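Thread: Pay compression after the February floor increase

Kavinda Uddin
Our floor at Dulta went to $20 in February. Leads were at $22 before and are at $22 now. The gap is down to 2 dollars for the same duties. Has anyone gotten HR to move the upper steps too?
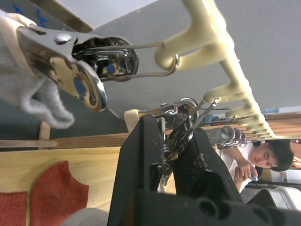

Steel clip and hanger, close up

Sevim Keskin
Brovholm did, but only for grades with a written differential in the contract. Check whether yours is a fixed amount or a percentage. A percentage moves with the base.

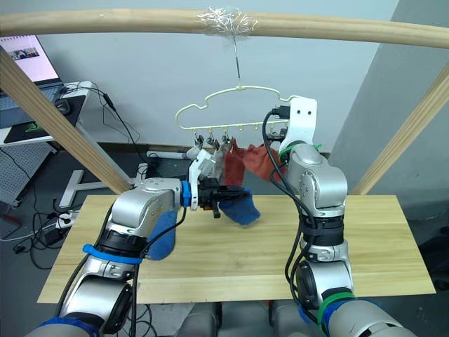
Algirdas Pärn: Disagree that the percentage is the deciding point. Ours was calculated on the old base until the contract was reopened. Read the definition of "base rate" first.

Kavinda Uddin
It says "rate in effect at signing." So frozen.

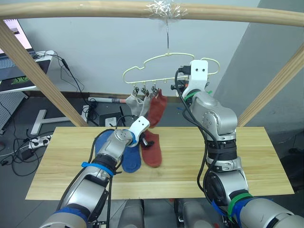
Socks on the hanger rail

Sevim Keskin
Then you have no automatic claim. You can still request a grade review. Allow 8 weeks.

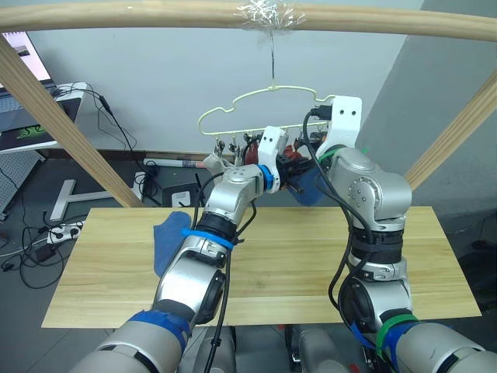
Grade reviews compare duties, so file a duty list with the request. Mine had one line per task, and shared tasks went under both grades. Picture the pegs all hanging on the left half of that hanger: that is our pay scale now, every step bunched at one end of the bar. Put the old and new rates side by side in the filing.

Algirdas Pärn
Include overtime rates. They compress too.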